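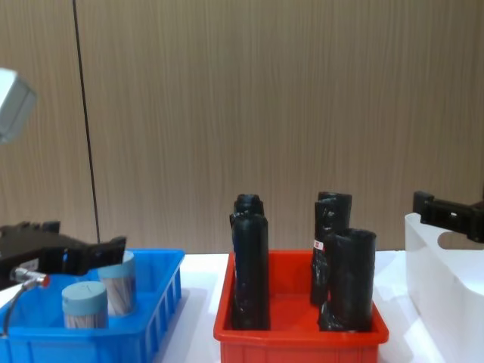

August, bench notebook, Stekthorpe
Zinlow two-arm sorting kit, on trial from Kohlhase

Second stretch with the kit. Arms and grippers were set up last time, so this entry is mostly about the teaching software, the grippers and whether the thing is worth keeping past the trial.

Terms, so they are written down somewhere other than my inbox: 890 a month on rental, 2 months minimum, and the rental comes off the price if we buy. Mutine also has a quote in for a single-arm cell. That one is cheaper to run but needs a fixture for every container type, and we change containers too often for that. I'm leaving the Mutine quote open until this trial is written up.

8:40 a.m. Powered up. Left arm came up clean. Right arm wanted its home position confirmed by hand again, same as last time. The manual says this only happens after a hard stop, and we didn't do one. Logged it with Kohlhase support.

Layout for the trial is three bins in a row: blue, red, white. The black cylinders start in red. Left arm takes the tall one first, from the side, with the fingers level. I tried teaching an approach from straight above and gave it up, the wrist housing ends up too close to the neighboring pieces and the planner keeps asking for a detour.

Gripper opening is set per object in the software. You pick an object from the list, type in a width, and save. There's no way to copy settings from one object to another, so similar pieces have to be entered one at a time. Small complaint, but it adds up when you have a shelf of parts.

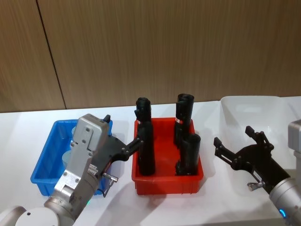 Left gripper at the tall cylinder in the red bin, right gripper open on the other side.

10:15 a.m. Taught the side approach in slow mode. The hand-guiding is good. Light touch, no drift when you let go, and the waypoint button is where your thumb already is. I would rate this part above anything else we have had on the bench.

The playback speed slider is less good. Below 5 percent it does nothing at all, the arm just sits there with the program showing as running. I spent a while looking for a fault before I tried moving the slider up. Should be a warning on screen for that. Told support, no answer yet.

Handover zones: each arm gets a zone and the software keeps the other one out. With three bins this close together the zones overlap over the red bin, and the default is that the left arm has priority. You can swap it. You can't make it depend on which piece is next, which is what we want. Workaround is two programs and a switch between them, ugly but usable.

11:50 a.m. Looked at the cables. The lead under each gripper sticks out lower than I'd like, and a low approach over a bin rim has to allow for it. The collision model in the software doesn't include the connector. I added a small block to the tool shape on both arms by hand. 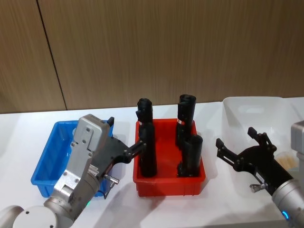
With the block added, the planner stays higher when it crosses a rim, and the side approach still solves. Saved this as the new default tool for both arms. Anyone loading one of the old programs needs to switch the tool over first, the program file keeps its own copy.

Log export: comes out as one long table, 1,267 rows from the morning. Time stamps are in controller time, not wall time, and there's no offset given. Column names are readable at least. I wrote a short script to split it by arm, it's in the shared folder under zinlow.

Where I stand so far. Hardware seems solid and hand-guiding is the best part. Software feels a version or so short of finished. The zone priority is the one thing that would stop me from signing for a purchase, the rest we can live with.

To do:
Ask Kohlhase if conditional zone priority is planned
Ask what a spare set of fingertip pads costs
Chase the home position question on the right arm
Re-teach the white bin drop with the new tool shape
Check with Mutine how long their quote holds

2:30 p.m. Support called back about the slider. Known issue, fix is in the next update, no date given. Arms parked and powered down, programs backed up to the shared folder.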